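Notes on the Use of Printed Backdrops in a Small Room

Posted 1/9/21 by Masanobu Yoshida

Readers of this site have asked for a fuller account of the Skisura bookshelf print, which was mentioned briefly in the July entry. The present entry addresses its appearance, its care, and the choice of small objects to accompany it.

The print was selected over the Morka version after a comparison of both at arm's length. The Morka shelves are darker and would have made a small room feel closed. The Skisura print cost 43 dollars and arrived folded in a flat envelope.

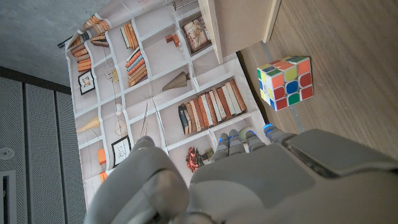
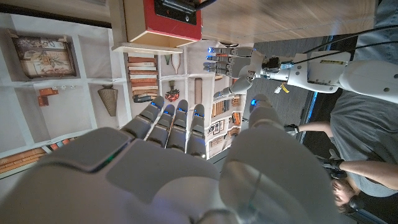
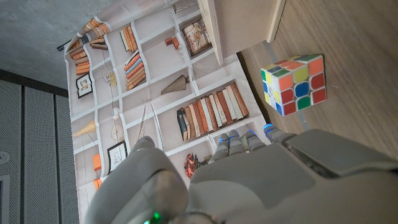

The care of a printed sheet requires more patience than its purchase. A backdrop should be hung for several days before any attempt is made to smooth it, and an iron should be used only on the reverse side and at its lowest setting. Creases remain visible in the first picture, and in the third the sheet curls at one edge. Clips placed every 13 inches are recommended for such an edge. The oranges and tans of the printed books go well with a light brown wooden surface, and the Rubik's cube in those same two pictures brings in blue and green without crowding the tabletop. Larger puzzles were considered and set aside.

Inquiries have also been received regarding the Cavel puzzle of 700 pieces. It remains unfinished. The border is complete, and 80 pieces of sky have been sorted by shade into two trays. A separate entry will be devoted to it once the Phan lamp has been rewired.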